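A Tuesday at the Alexiou cheese dairy, open day report

I have wanted to get inside a proper cheese dairy ever since my aunt came back from her honeymoon with a wheel of something that stank up our hall closet for a month. So when Camine put up a post saying the Alexiou dairy was opening its doors in November, I signed up before I'd even checked how to get there. (Getting there: train to Bratano, then a bus that leaves from behind the station and not from the front, where I stood for 11 minutes like a fool.)

The dairy sits at the end of a gravel lane with a view over the lower pastures. There was coffee waiting in a big urn, the kind that tastes of urn, and little squares of bread with fresh curd on them, and I had eaten four before anybody official had said good morning. No regrets! The curd was lemony and squeaky and still a bit sweet.

Our guide was Savvas Dimitriou, who has made cheese at Alexiou for most of his working life and talks about milk the way my father talks about the Red Sox, with love and a lot of grievances. He handed out hairnets and paper shoe covers, and off we went.

We started where the milk comes in. They take it from farms up and down the valley, and he says he can taste when the herds move from summer grass to hay. I asked if he really could, and he said of course, and then admitted that his wife is better at it. The November milk is richer and there's less of it, so the vats run fewer days but the cheese comes out fatter.

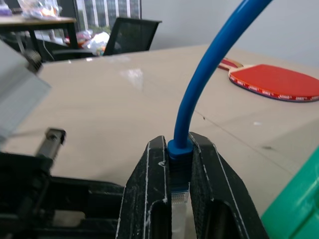 Anyway, the vats. I had pictured something small and rustic, and these are great deep tubs you have to go up a step to look into. We got there just as they were cutting the curd, which I'd never seen done in person. One minute you have what looks like a giant panna cotta, and then a set of wires goes through it and the whole thing falls into cubes, and the whey comes up between them all greenish yellow. The smell is warm and buttery and slightly like a baby. I could have stood there all morning, and a woman from the bus very nearly did.

Savvas let us put a (scrubbed!) hand in. You squeeze a fistful of curd and open your fingers, and if it crumbles apart again it's ready, and if it stays in a clump you wait. Mine clumped. He said "four more minutes" without looking at any clock and went off to talk about rennet.

The rennet talk was long. I'll spare you most of it, but I hadn't known that they switched suppliers a while ago, and that the old hands are still cross about it. The house cheese is called Mastavau, and apparently the first few batches after the change came out bitter at the rind. They sold those off cheap at the gate and people came back asking for more of the bitter one. There's a lesson in there for somebody.

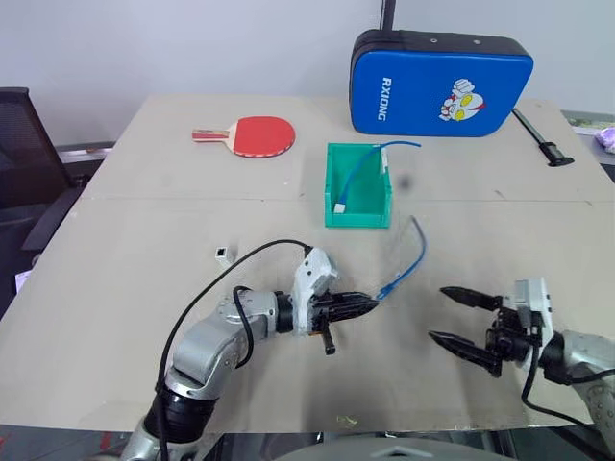 Blue cable, tabletop, open day at Alexiou.

After that we went down to the aging cellar, which was my favorite part by a mile. You walk down a ramp and the temperature drops, and then the ammonia hits you right behind the eyes. There are 300 wheels down there on spruce boards, and every one gets turned and rubbed with brine by hand. The young ones are pale and a bit shiny. The old ones look like something you'd dig up in a field. Savvas thumped a few with his knuckles to show us the sound of a good one, and then thumped a bad one, and I swear to you they sounded exactly the same. Everyone nodded, me included.

I had one gripe, and it's the tasting. They gave us three ages of Mastavau in a row, young to old, which is the right way to do it, but it was served straight from the cellar and much too cold. The oldest one only opened up when I found a forgotten piece wrapped in a napkin in my coat pocket on the bus home. It was wonderful by then, all toasted nuts and a little bit of barnyard. Let it sit out, people! 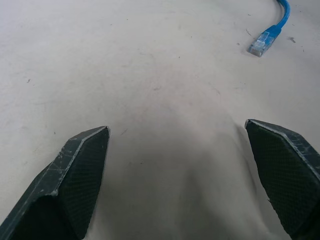 Océane Girard wrote to me after I posted my first few notes on this, and she thinks I'm being unfair about the cold. Her view is that the old Mastavau sweats badly once it warms up, and that with a crowd going through you'd end up handing the last people a greasy puddle. She'd serve the young one cold and bring only the oldest up an hour ahead. Okay, that's a better plan than mine.

The shop is in the old stable by the gate and takes cash or card. I bought a quarter wheel of the middle age, a tub of the curd, and a jar of whey caramel that I was planning to give my sister. She's not getting it. The curd doesn't keep, so eat it by the next day, on toast with black pepper.

If you go, wear thick socks, because those paper shoe covers do nothing on a cellar floor. Last bus back to Bratano leaves from the bottom of the lane at half past four, and the driver doesn't wait.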